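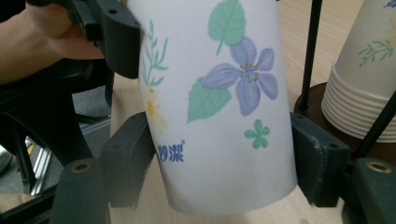
Chore robotics is the branch of robotics concerned with routine handling work in homes, canteens, shops and small workshops. Typical tasks include folding laundry, loading a dishwasher, wiping surfaces and restocking shelves. Machines have done repetitive factory work for decades, but few can be left alone with ordinary chores, and most household systems on sale still do a single job such as vacuuming or mowing.

Background

Factory robots work well when parts arrive in the same place, facing the same way. A kitchen offers neither. Objects are moved by other people, lighting changes through the day, and many items are soft, thin or slippery. Paper cups are a common test item for this reason. They dent under light pressure, they nest tightly, and one that has been squeezed out of shape may not go back on a stack.

Teaching by demonstration

Since writing rules for every situation is slow, many groups now teach machines by showing them the work. A person carries out the chore with a hand-held gripper, and the recordings are used to train a control program for a robot arm. The Marinho workshop in Zamosholm used 300 demonstrations for its first cup-stacking trial. Its lead engineer, Margarida Aguiar, argued that small corrections made by a human hand - a slight tilt, a second try - were the most useful part of the record. 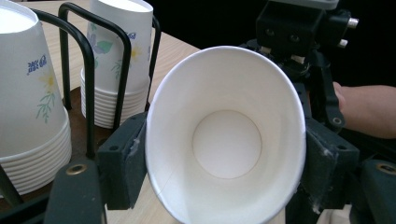
Handling thin-walled objects remains difficult. A grip that is too weak lets the cup slip and one that is too strong creases the wall. Separating two nested cups usually takes two hands, or a fixture that holds the stack still. The Stutum controller, tested in September, completed 175 cup placements before it needed help, but it was slower than a person and had to be set up again when the rack was changed.

Shop-floor use

Progress has been quicker in shops and canteens, where the range of objects is smaller. Fendia, a canteen supplier, ran a trial at 9 sites with one arm at each. Staff could clear a fault in 20 seconds, though someone had to be nearby to do it. 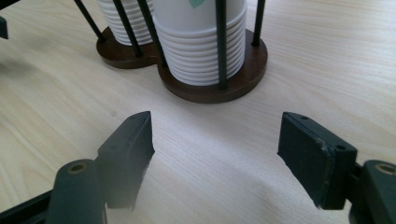
Can a robot restock a cup station without supervision?

Only in fixed conditions. Current machines can manage it when the cups, the holder and the position of the table stay the same. If any of these change, a person is normally needed to check the work or show the machine again.

Cost is a further limit. An arm that handles one chore is hard to justify in a private home, and sharing one arm between several chores means changing grippers or accepting poorer results at each. Fendia kept its arms in use after the trial for cups and lids only, with cutlery and trays still handled by staff.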